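Drying Laundry Indoors: How Room Humidity and Spacing Affect Drying Time

Student project report, Household Science II
Noémi Rácz
07/09/2023

1. Background

Most students in the Tromthorpe residence halls dry at least part of their laundry in their rooms. The dryers in the basement cost money and are often taken in the evening, and some clothes should not go in a dryer at all. The result is damp rooms and complaints about clothes that smell musty even though they were just washed.

I wanted to find out how much of this is due to the room and how much is due to the way people hang their clothes. The housing office gives out a sheet that says to "air the room well," but it does not say for how long or what difference it makes. I did not find much that was useful for a small room with one window.

2. Question

Does spacing between items or the humidity of the room have a bigger effect on how long cotton clothes take to dry indoors?

My guess before starting was that humidity would matter more.

3. Method

I used the same cotton T-shirts for every test. All of them were bought together in the same size and washed twice before the first test to get rid of any finish in the fabric. Each load was washed on the same program with the same spin speed. I did not use fabric softener.

After the wash, each shirt was weighed on a kitchen scale and hung on a folding rack. I weighed the shirts again every 60 minutes until the weight was the same two times in a row. I counted that as dry. The rack stood in the same spot each time, away from the radiator.

For the humidity part I ran one set of tests with the window closed and one with the window tilted open. Humidity was read from a Kaplan hygrometer on the shelf next to the rack. For the spacing part I hung the shirts either on every bar of the rack or on every second bar.

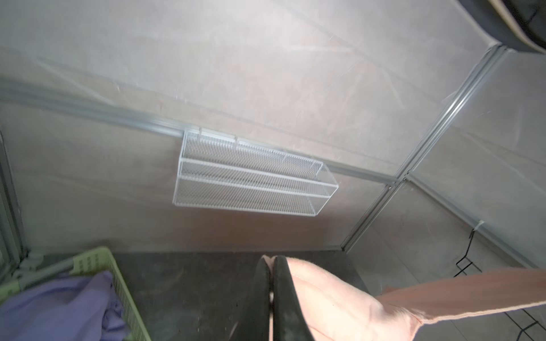
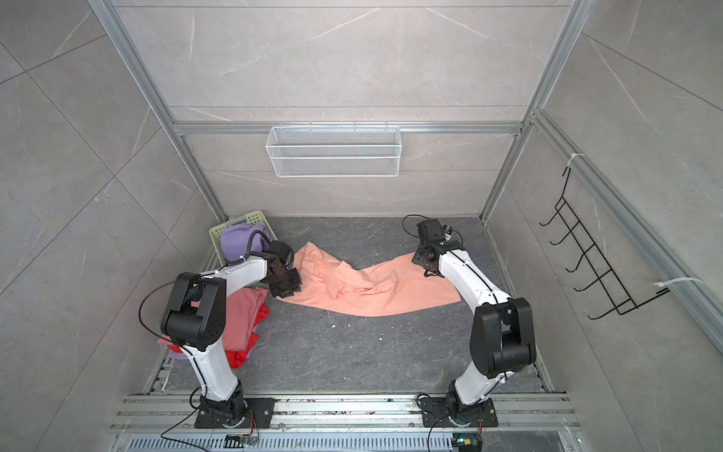
The shirts were always hung by the hem and not by the shoulders. I tried both ways before the real tests and hanging by the hem left fewer marks. It also kept the thick collar seam at the bottom, where it was easy to check by hand.

4. Results

The slowest test was the one with the window closed and the shirts on every bar. The hygrometer went up to 79 percent during that test and stayed high until I opened the window the next morning. There was water on the inside of the glass.

With the window tilted, the highest reading was 52 percent. The shirts dried faster in both spacing setups, and the shirts on every second bar were dry first.

What surprised me was the spacing. With the window closed, moving the shirts apart saved more time than I expected. With the window open, it still helped, but less. The shirts in the middle of the rack were always the last to dry when every bar was used. The two on the outside were dry well before them, so anyone who touches only the outside shirts will think the load is finished too early. I made this mistake myself in the first test and had to repeat it.

The collar and the side seams were the last parts to dry on every shirt.

5. Survey

I also put a short survey in the mailboxes of two halls, Ponitia and Hokura, in September. I got 119 answers back. Most people said they dry clothes in their room every week. A common habit is to leave the window shut so that the heat stays in. Several people wrote that they hang two items on the same bar when the rack is full, and a few said they fold things while they are still slightly damp and finish them in the closet. This is probably where some of the musty smell comes from - but I did not test it.

6. Problems

The weather was not the same on all test days. It rained during one of the open window tests and I could not control for that. The kitchen scale only shows whole grams, so small changes near the end were hard to see. I also only tested cotton. Sports clothes dry much faster and jeans much slower, and the spacing may matter in a different way for them.

My roommate used the shower during one closed window test, so I threw that result out and ran the test again.

7. Answer to the question

My guess was partly right. Opening the window made the biggest difference overall, but spacing came close to it in a closed room. For someone who does not want to lose heat, leaving every second bar free is worth doing and costs nothing apart from space.

If I did the project again I would use a small fan as a third setup and test towels, which were the item people complained about most in the survey.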